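Stop throwing away the bad ones

Notes from a tired operator, Irka bench, Skevville

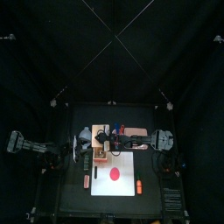
The Irka bench with both arms out over the table.

I want to make a case for keeping bad demonstrations. Not all of them. But a lot more than we keep now, and a lot more than most groups I talk to keep. Writing this between sessions so forgive the state of it.

Background for people outside the building. We teach a two-arm setup to do tabletop things by driving the arms ourselves and recording. Open the box, pick up the bottle, move the marker to the board, that level of thing. Each recorded run is an episode. Episodes go to review, review says keep or drop, kept ones go to training. Standard stuff, everybody does some version of it.

The rule we inherited says an episode is dropped if there is a fumble. Fumble means a missed grasp, a knock, a second try, anything a reviewer would wince at. What goes through is the smooth stuff. One reach, one grasp, one place, arms home.

I drove to that rule for months and got good at it. Too good, which is my complaint.

Look at what the learner gets. A pile of runs where nothing ever goes wrong. The gripper comes down over the marker and the marker is always between the fingers. The lid always comes up. So the model learns a world in which lids come up. Then you put it on the bench, it closes two millimeters to the side of the marker, the marker goes over, and now it is in a place it has never seen in its life. It has no idea. It carries on to the board holding air and does a lovely careful placement of nothing. Everyone in this line of work has watched that happen and most of us have laughed at it. I stopped laughing when I realized I had taught it that, by hand, run after run.

A person fumbles all day long. You reach for a pen, catch it wrong, it rolls, you trap it with the other hand. Doesn't register as a failure. It's part of picking up a pen. We cut that part out and then wonder where it went.

Now the objection, and it's a real one. If you feed in fumbles the learner copies fumbles. Yes. It will. I've seen that as well. We had a batch in January, before the rules got tight, where one of us (fine, me) had a habit of tapping the table with the left gripper before going for anything. Pure nerves, checking depth. The policy trained on that batch tapped the table. Every time. Tap, reach. It was like seeing your own handwriting on somebody else's check.

So no, I don't say pour everything in. I say split the fumble in two. There is the mistake, and there is the getting out of it. The mistake is worth very little. The getting out of it is the most valuable footage on the disk and we are deleting it daily.

Practical version. Mark the moment things go wrong. Mark the moment the operator starts correcting. Train on the second stretch, mask the first or just leave it as context with no loss on it. The tooling for this is not exotic. Likia, the labeling tool we use, already has a marker key, it's just that no one on our bench had it bound to anything. I bound it to the foot pedal. Took an afternoon. You fumble, you step, you fix it, you carry on. Review gets an episode with a flag in it instead of a reject.

The people over at Quezada do something different, they stage the failures. Start the episode with the marker already lying down, or the lid half shut, or the gripper parked somewhere stupid, and record only the rescue. I was snobby about this at first. Staged trouble looks staged. The object is lying there politely waiting to be rescued, in the middle of the table, with lots of room on both sides. Real trouble is a marker that went over and ended up against the box at an angle neither arm likes. But staged is way better than nothing and it's cheap, you can do a whole morning of them without wearing anyone out. I'd take both. If I could only have one I'd take the real ones with the pedal.

Second thing I want to argue about, and it's connected. Clutter.

Review likes a tidy table. Nobody wrote that down, it just happens, a tidy table is easier to judge. So operators tidy. I've caught myself between episodes pushing the markers back to where they were an episode ago. Not to where the sheet said, to where they were. Your hands do it. And then the box is always up near the back and the board is always in front and the learner decides, reasonably, that boxes live at the back.

Our table is a mix on purpose. A wooden box with a lid, a smaller open box in front of it with a little round metal thing inside, markers standing up, bottles of more than one size, a pink tray, a white board with a red dot on it. Different shapes, different ways to grab. Good. But a mix of objects standing in the same spots all week is not a mix, it's a stage set. We now get a layout sheet with 15 starting arrangements and I'd happily go to something random, printed fresh each time, so hands don't get a vote.

And crowding matters for the same reason fumbles do. Put two things close together and the operator drives differently. Slower, wrist turned, comes in from the side. Sometimes one arm has to wait while the other clears out. That waiting is information! A two-arm policy has to learn when to not move and you only see it in data where not moving was needed. On a roomy table both arms can do as they please and so they do, and then the first time you run the policy on a crowded one you get the forearms trying to share the same air.

Review complains about the waits by the way. "Idle left arm, trim." No. Leave it in. It's not idle, it's letting the other one through. Same as a pause at a doorway.

Third thing. Operators.

There were two of us on this bench through the spring. Two people is not enough, I don't care how good they are. We trained each other, we picked up each other's moves, and by the end I couldn't tell from a playback which of us had been driving. Management thought this was great, consistency. I think it was the worst thing that happened to the dataset. One style in, one style out. If the style has a blind spot (ours did, we both hated opening the lid from the hinge side so we just never did it) then the learner has the same blind spot and you won't find it until a customer does.

Get new people on. Get them on early, before they're smooth. I'd put a beginner on for a full shift in their first week and keep the lot, flagged. Beginners fumble in ways I can't anymore. They recover in ways I wouldn't think of. One new hire went for the lid with the wrong arm, the far one, reaching right across, and I nearly hit stop. Worked fine. Ugly, but the box opened. Review dropped it. I asked for it back and was told the rule is the rule.

Which brings me to counting. The trouble underneath all this is that we get measured in kept episodes per shift. 14 is the target on the lid task. If a fumble costs you an episode you drive scared. You go for the easy grasp, from the easy side, with the objects where you like them. You slow down near anything tippy. You don't try the odd approach. Every one of those choices makes the shift number look better and the data worse, and no operator is going to fix that by being noble about it. Im certainly not. If you count kept episodes you will get safe episodes.

Count something else. Count distinct starts covered. Count flagged recoveries. Hell, pay a bit extra for a good recovery, though I can see how that goes wrong (people will start knocking bottles over for money. I would.) Cap it then. But at least stop punishing it.

What I'd concede. There are tasks where I wouldn't do this. Anything with liquid, where a failure isn't undoable and there's nothing to recover to. Anything where the mistake can break the gripper, since I'm the one who has to change the fingers. And if your dataset is tiny, a few dozen runs, then yes, go clean first. The learner has to get the basic shape of the job before the exceptions mean anything to it. My argument is about what you do after that, when you've got plenty of clean runs and the temptation is to just record more of the same becuase it's easy and the graph goes up.

The graph stops going up, too. Ours flattened. We kept adding perfect lid openings and the success rate on the bench just sat there. Then we put back a small batch of pedal-flagged runs, the ones I'd been hoarding in a folder I wasn't supposed to have, and the policy started doing a thing it had never done before. Missed the lid edge, stopped, backed off a little, went again. Not always. Sometimes it backs off and then sits there like it forgot what it came for. But I watched it go again and get the lid up and I'll take that over another hundred spotless runs.

One batch, one bench, one task, so don't quote me as if it's a study. I'd like somebody to do the study. Same hours, same table, half clean and half flagged, let it run. Skevville has the benches for it. I've asked.

In the meantime, whoever runs your review, go sit with them and look through the reject folder. Ours gets purged every 2 weeks. Copy it somewhere before then.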